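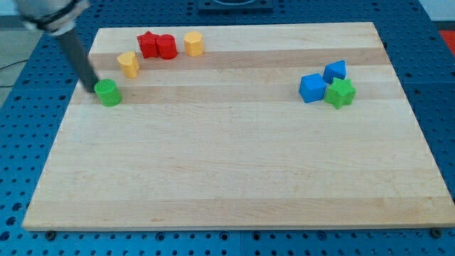 Chapter 7
Why Wood Won't Sit Still

I grew up in a house in Nornport that was built in 1955, and my bedroom door had two personalities. In winter it swung shut with one finger and rattled all night if the wind was up. By August you had to put your shoulder to it. Every summer my father got out the plane and shaved a little off the edge, and every winter the gap was a bit wider, and I think we did that for five or six years before anybody wondered whether the door might be changing size all by itself!

It was, of course. Wood does that. It takes in moisture from damp air and swells, it gives moisture back to dry air and shrinks, and it goes on doing so long after the tree has been cut down, sawn up, dried, sanded and painted. In Chapter 6 we looked at how a tree carries water while it's alive. Now we'll look at what those same cells do once they're part of a table.

You'll need two ideas from last time, so flip back if they're fuzzy: the bundle-of-straws model of wood, and the difference between free water (sitting inside the straws) and bound water (soaked into the straw walls). This whole chapter is about bound water. When a fresh log starts to dry, the free water leaves first and the wood gets a lot lighter, but it hardly changes size. Only when the walls themselves begin to dry out does the shrinking start.

7.1 Which way does it move?

If a sponge dries, it shrinks more or less the same amount in every direction. Wood is much fussier. Along the grain (the long way, up the trunk) a normal board barely changes at all, and for most jobs you can pretend it doesn't. Across the grain is where the trouble is. And even across the grain there are two different answers, depending on how the board was cut from the log.

Movement that follows the curve of the growth rings is called tangential. Movement that goes straight out from the center toward the bark is called radial. In most species the tangential movement is bigger, often close to double. I used to mix up the two words constantly, so I draw a little circle in the margin with a line touching its edge (tangent) and a line from the middle out (radius). Feel free to steal that.

Now think about a flat board with the rings curving across its end. One face has more of the tangential direction in it than the other, so the two faces shrink by different amounts as the board dries, and the board cups. I have a shelf at home that would hold soup.

7.2 Strips, glue and compromise

One old answer is to stop using wide boards. Rip the wood into narrow strips, turn them so the rings don't all face the same way, and glue them edge to edge. Maple boards made like this are easy to spot, with pale cream bands running next to slightly darker honey-colored ones. The panel still gets wider and narrower with the seasons, and no glue on earth will stop that. What you gain is flatness, as each strip's small cup is partly canceled by its neighbor's.

My first glued panel was a disaster, by the way. I bought a bottle of Drimex wood glue, used nearly all of it, and clamped the thing so hard that most of the glue ended up on my shoes. The joints were starved and one of them let go in October, when we turned the heating on. We'll do clamping pressure properly in 7.5.

7.3 A small experiment to start now

Please set this up before you read any further, as it needs a few weeks. You'll want a kitchen scale, a ruler marked in millimeters, and a flat piece of solid wood, unpainted, with the grain running the long way. Mine was an offcut from the Tangen lumber yard, 300 mm across the grain, and it weighed 973 grams on the first day.

Write down the weight, the width across the grain and the length along the grain. Put the wood in the dampest place you can use without annoying anyone, resting on two pencils so that air can get underneath. Measure again once a week, at the same spots each time (mark them in pencil, or you'll be guessing by week two). After the third reading, move it somewhere warm and dry and keep going.

Make a table with four columns: date, weight, width, length. Before you fill in the second row, write down which of the three measurements you expect to change most as a percentage, and which least. Leave your guess alone afterward, even if it starts to look silly. We'll need it in 7.4, where we turn weight into moisture content.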